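Stiltodia Help > Home Computing > Slow and Noisy

Fan sounds like a hair dryer, do I need a new computer?

Posted by ernley_attic, 12th March

My desktop is old enough that I've stopped telling people its age. For the past few weeks it roars whenever I open more than 14 browser tabs, which I'm told is my own fault. The shop in Dirkden wants $122 just to look at it. Is this dust, or is it dying? I own one screwdriver and a low opinion of myself.

mossgate17

It's dust. Shut it down, unplug it, lay the tower on its side and take the side panel off.

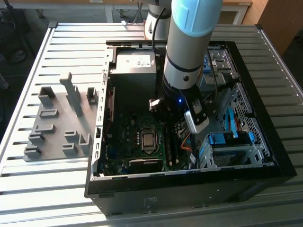
2 min read

With the board facing up you can get at everything. Hold the fan blades still with a finger and use short bursts of canned air. Don't use the vacuum, however tempting. Do the heatsink last and do it twice, then clean the front vents, where most of the cat will be.

If it still roars after that, the paste under the heatsink has probably dried out. A tube costs less than lunch.

Hoàng

Agree on the dust, but check what's running first. Mine howled all winter over a photo program indexing the same folder again and again. Sort by CPU use and see what's on top. Also, 14 tabs is nothing. I have 16 open and one of them is this.

dirkden_dan

get a new one. mine was loud too and i got a new one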